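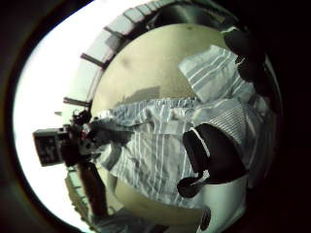
Bench notes, garment handling, May 17, 2018

Striped shirt again today. Picked up where we left off in February, before the window bench got taken over for the Nelta work. Goal for the day was to settle whether the grasp point predictor holds up on patterned cloth or whether we keep training on plain fabric only.

Setup

Beige table by the windows, blinds up. Gloves on for everyone with hands over the table, black pair. Wrist views from the hand-held gripper tool, wide lens. Same lens calibration as last time, not redone. Should be redone before anyone trusts the numbers near the rim.

Garment is grey, pale blue-grey and white stripes. Starting pose for each trial is a loose rumple, sleeve wherever it lands. I did not try to standardize the sleeve. The earlier trials did and I think that made them look better than they should.

Data

Set is now 1,126 demonstrations. Of those, 554 are on striped or checked cloth and the rest are plain. Dropped 11 from this morning where the time stamps on the two streams had drifted apart. They are in the "hold" folder on Rondier, not deleted. If somebody wants to try realigning them, go ahead, but don't merge them back without telling me.

What I saw

Plain cloth: no change. The predictor picks an edge and stays on it.

Striped cloth: the predictor likes stripes that run parallel to an edge and will sometimes put the grasp a stripe or two inside the real hem. The curved lower hem gives it the most trouble. A straight gathered edge against the beige is easy for it, even with a lot of puckering. Creases across the body pull the estimate around a bit, but it recovers once the tool moves and the view changes.

Sleeves are a separate problem. When the sleeve lies at an angle to the body the stripes change direction, and the predictor reads that change as a boundary. Sometimes that is right. Where the cloth is only folded over on itself it is wrong, and the pinch goes in the middle of a layer.

Window glare: the left of the view goes to plain white when the blinds are up. I expected worse from this. The segmentation mask loses the glare area but the cloth mask stays whole as long as the garment is well inside the table. Want to repeat with blinds down before writing anything about it.

Glove: black against the shirt is easy to mask. The hand covers a good part of the cloth in the views where it is holding the fabric, and the tracker then guesses the edge under it. The guesses are poor. For now I mask the hand and leave the covered edge as unknown.

Change to the method

Tried the Nieto loss with the edge term weighted up by 2. On the striped subset it moved the grasp back out toward the hem in most of the replays I stepped through by eye. Did not help with sleeves. No proper score yet – the evaluation script still reads the old label format and falls over on the checked cloth. Fixing that comes first.

Also tried turning the color channels off to see if stripes stop mattering. They still matter. Grayscale stripes are still stripes. Put color back.

To do

Evaluation script, new label format.
Recalibrate the wide lens, with points out near the rim this time.
Blinds-down repeat, same shirt, same table.
Add a "fold" label so the sleeve cases can be scored apart from real hems.
Ask Dolasum about the softer finger pads. The current ones slip on thin cotton if the pinch is shallow.
Leave the shirt out on the bench, don't fold it.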